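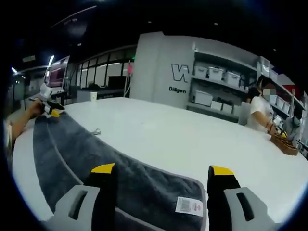 Fig. 4-1. Towel station, both hand units in use, towel folded lengthwise.

4. Hand Units: Set-up, Daily Care, Finger Swap

Applies to the Gunditz hand units at the Ulside room. Hamel units use a different finger screw, see section 6. Do not mix the parts bins.

4.1 Before you start

You need:
- both hand units, left and right
- 2 mm hex driver
- lint-free cloth, the blue pack
- alcohol wipes
- spare finger pads (black) and tips (yellow), Bommont bag
- one towel off the practice pile

Table cleared down to what the task sheet lists. Sleeves up past the wrist, long cuffs catch on the trigger.

CAUTION: Power the unit off before touching the fingers. The return spring is stronger than it looks and it will pinch.

4.2 Checking the fingers

1. Unit off. Lay it on its side, fingers pointing away from you.
2. Look at the yellow tips. Chips, splits, tip lifting off the pad: go to 4.4.
3. Wiggle each finger at the housing. Slight give is fine. Click is not fine.
4. Look into the slot in each housing. Towel fluff packs in there. Pull it out with tweezers, never compressed air, it just drives the fluff further back.
5. Squeeze the trigger all the way, let go. Fingers should open on their own to the full gap. Slow return = fluff or a dry slide. Clean first, grease second.
6. Wipe both pads. Let the alcohol flash off before you pick anything up.

Note: one tip can sit at a slightly different angle from the other when the unit is open. Check it closed. If the tips meet flat when closed, leave it alone.

4.3 Lens and zero

1. Wipe the lens with the dry cloth only. No alcohol on the lens!!
2. Power on. Wait for the steady light.
3. Open the live view on the station monitor. Both fingers must show at the bottom of the picture, with clear space between them. Dark round corners are normal for this lens.
4. Close the fingers fully. Press ZERO.
5. Open fully. Press SPAN.
6. Close again. Readout should come back to 0. Anything over 2, repeat from step 4. Still over 2 after three tries, tag the unit and take the spare.
7. Same again for the other hand. Do them one at a time, the pairing gets confused if both are in zero mode.

4.4 Swapping a tip or pad

1. Unit OFF. Yes again.
2. Back the pad screw out until it turns free. Don't pull it all the way, it's tiny and the floor is dark.
3. Slide the pad up and off, tip comes with it.
4. New pad on, yellow tip at the top, grip side facing the other finger.
5. Snug the screw. Finger tight plus a quarter turn. Over-tightening cracks the housing and a housing is a factory return.
6. Swap both fingers as a pair even if only one is worn. Worn and new together gives you a crooked pinch.
7. Redo 4.3 from the top. Old zero is no good after a swap.

Pads are rated 1,000 grips on terry cloth. Log the swap on the card in the case lid, unit number and your initals.

4.5 Test on the towel

1. Lay the towel flat and fold it once lengthwise.
2. One hand unit at each end. Fingers straddle the edge, tips just above the cloth.
3. Come straight down, close, lift a few inches, hold for a count of five.
4. Keep off the sewn label. It's stiffer than the pile and a pinch there tells you nothing about the pads.
5. Set down, open, move along the fold, repeat.
6. Slip on one side only: swap units between hands and try again. Slip follows the unit, it's the pads. Slip stays with the hand, it's your angle.

CAUTION: don't drag a closed unit across the tabletop. Takes the corners off the tips and leaves yellow marks.

Others at the table while you test? Tell them first. Keep the two units from knocking together in the middle, most of the bent fingers we get come in that way.

4.6 End of shift

- Power off, wipe down, fingers open in the case. Never store closed, pads take a set.
- Charge to at least 50 percent before it goes on the shelf.
- Fluff check every shift, slide grease once a month. Next full strip-down is September.
- Low on pads or screws: tell Mahlet Alemayehu before the bag is empty, re-orders are slow.

4.7 Quick faults

Fingers don't open all the way: fluff in slot, see 4.2 step 4.
Readout jumps around: loose pad screw, then redo zero.
Live view blurry: thumbprint on lens, dry cloth.
No steady light: battery not seated, push till it clicks.
Trigger gritty: stop using it, tag it, don't open the handle yourslef.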